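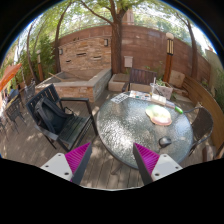 People should do more of their painting outside, at the same table where they eat lunch. I have been making this case to friends for a few years, and most of them agree with me and then go back to painting in the spare bedroom.

The usual argument for a studio is that you can leave everything out. I had one. When we moved to Losinby I took the small room over the garage, bought a proper easel and a lamp on an arm, and put up shelves. In the first year I finished five paintings. I spent a lot of time arranging the shelves.

Then in June the room got too hot to sit in and I carried the paints down to the deck. I have hardly gone back up. A patio table is the right height for sitting, the light is free, and a spill on a glass top comes off with a rag. When somebody else wants to come and paint, there is a chair for them. The room over the garage had one stool.

I know the objections. The light moves. You start with sun on the paper and an hour later you have leaf shadows all over it, and the yellow you mixed looks like a different yellow. Watercolor dries too fast in the heat, and a breeze will take a loose sheet off the table and into the neighbor's yard. Pebbled glass is also bad to lean on. If you put thin paper straight onto it and use a marker, the bumps come through. I keep a piece of hardboard for that, and a smooth stone for the wind.

Gualtiero D'Amico, who taught the evening class I took at the Brophy center, disagrees with me on all of this. He says color has to be judged in steady light, and that anyone serious should have a north window. He may be right about serious people. His class had a waiting list, and most of the people in it told me they never painted at home at all. They had no north window and were waiting until they did.

That waiting is my real complaint. We have made hobbies into something that needs a room. The magazine that comes with our Sunday paper ran a feature on craft spaces and the cheapest one had a sink put in. A person reading that would reasonably decide to put off painting until the kids move out. What you need is a paint set, some brushes, a cup of water and a surface you are allowed to get dirty. My neighbor Alistair Mackay paints on a tray on his knees, and his birds are better than mine.

I will go further and say the table should not be cleared first. Push the other stuff over. If someone has been working out there and left a computer mouse behind, leave it and paint next to it. A bag can stay on its chair. Clearing up is how I used to use up the 50 minutes I had before supper, and I would sit down with a spotless table and no time left.

Winter is a problem and I don't have a good answer to it. I move to the kitchen table from November on, and I paint less. I wash the palettes in the sink with the dishes, which my wife has asked me to stop doing. By the end of March I am usually outside again in a coat, painting the same stretch of fence.

312 shares | 86 comments

Contact the editor | © Losinby Flornero | Back to top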